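OK so a few people asked what my student team has been up to since the fall showcase. Thread, because I can't be brief about this.

We're the Tilahun lab club, which is a fancy name for a bunch of undergrads, one patient advisor (hi Harpreet) and a shelf of parts that all claim to be M3 screws. This year's project is called Zudora. The goal is household chores, the boring ones — wiping, folding, cleaning glass.

The way we do it: you take the hand-held gripper, you do the chore yourself, it records what you did. Then you do it again. And again. Our target for the semester is 1,000 demos and as of this morning we have 532 that passed review.

"Passed review" is doing a lot of work in that sentence. We recorded 938. Kedir goes through them and throws out anything where tracking got lost or somebody let go of the cloth halfway. He has thrown out so many of mine. We are still friends, I think.

Things I've learned about wiping stuff: I have never once wiped anything the same way twice. Adanech does these gorgeous even strokes, top to bottom. I go in circles and then panic about the corners. Guess whose data the first model liked better.

Also cloth choice matters SO much. We started with paper towels (shredded), then a thin blue dish rag (slid right out of the fingers), and then Eilif showed up with fuzzy red ones and now I won't hear a word against them. You want something thick enough that when you bunch it up the pads get a real bite on it.

Window work is its own thing. Glass throws the tracking off, and the light changes all afternoon, so we've been splitting sessions between morning and late day to get a mix. Mesfin made a sign-up sheet. I have signed up for every late one, I am not a morning person. 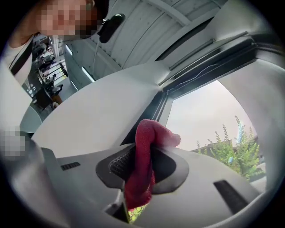

Red cloth in the jaw, over by the window. Late slot, obviously.

Grip tip for anyone trying this at home or in their own club: twist the cloth before you clamp it. If you just pinch a corner, it flops around and you end up dabbing at the glass like you're scared of it.

Next up is the Haltix student challenge in November, where we have to run a chore in a room we've never been in. 3 tries per team. I'm trying not to think about it too hard.

If you're at Venlow and want to come do some wiping with us, DMs are open! We have snacks and a lot of red cloths.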